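Out of the shed and into April

Well, the tomatoes are finished. I pulled the last of them out of the bed by the water tank at six in the morning, in my dressing gown, because I'd told myself I would do it before brekkie and then couldn't find my gumboots and went out in thongs instead. Cold toes, but a decent bucket of green ones for chutney. If you've written in asking for the recipe, it's the same one as last year, only I now use half the sugar and a good deal more ginger.

The big news from my end is that I have finally read all the way through the old Pullthorpe rain book. A few of you will remember me banging on about it last winter. It's the ledger that used to hang on a nail inside the pump house door, and it has 108 pages of rainfall, frost dates, dead ewes, visitors and the occasional remark about the neighbours (I've left those out, some of the families are still here). It came to me in a biscuit tin that smelled powerfully of mouse.

I'd been putting it off because the handwriting is dreadful. Whoever kept the middle section made sevens that look like ones and ones that look like nothing at all, and there's a run of wet winters where the ink has gone the colour of weak tea. I got through it with a magnifying glass and the good lamp, a page or two a night, and I've typed the lot into a spreadsheet. It comes to 1661 entries, every one of them somebody trudging out to a gauge in the weather.

My favourite bits aren't the big floods. There's a week when the creek at Murkeck came up over the crossing and the only note is "Wet. Bread late." Then there's a whole dry summer with a little dash against each day, on and on down the column, until a single entry in heavy pencil that says "RAIN" with no measurement beside it. I suppose they were standing out in it. I had to get up and make a cuppa after that one.

A few practical things have come out of it too. The first frost in the book is nearly always earlier than I'd have guessed, so I've moved my lemon cuttings up against the north wall and I'd suggest those of you down on the flat do the same. And the old hands sowed their broad beans in April without fail, whatever the sky was doing, so mine are going in this month. I'm trying a variety called Prantl that came in the seed swap – short plants, fat pods, supposedly no staking. I'll believe that when I see it. The Tomov garlic goes in the same bed at the far end, and anyone who wants a few cloves can help themselves from the box on my verandah. Please leave me enough to plant!

Typing it all up nearly finished off the computer in the back room, which has been wheezing since Christmas and took to shutting itself down whenever I scrolled past the 800 mark. The spreadsheet is safe on 2 separate memory sticks now, one in the kitchen drawer and one in the biscuit tin.

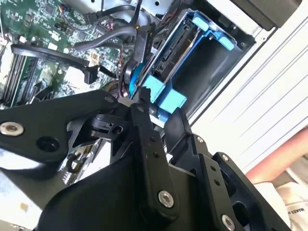 Side off the desktop, green motherboard and blue drive cage on show.

If you'd like a copy of the spreadsheet, drop me a line and I'll email it over. It's plain as anything, just dates and numbers and a column for remarks, but you can sort it by month and see how your own gauge stacks up. I've kept the original spelling, including "drissle", which I've grown fond of. I'm also after anyone with records from the Murkeck side, even if it's only a few years scribbled on feed store calendars. There's a gap in our book where two pages were torn out (shopping list, I reckon) and it would be lovely to fill it.

Next time I'll have the chutney results, and I'll tell you whether the beans are up or whether the bower birds have had them. My gauge showed barely enough this morning to wet the bottom of the tube, so I wrote "drissle" and went back inside.

Contact: reply to this newsletter or leave a note in the verandah box | © Pullthorpe Garden Letter | Back to top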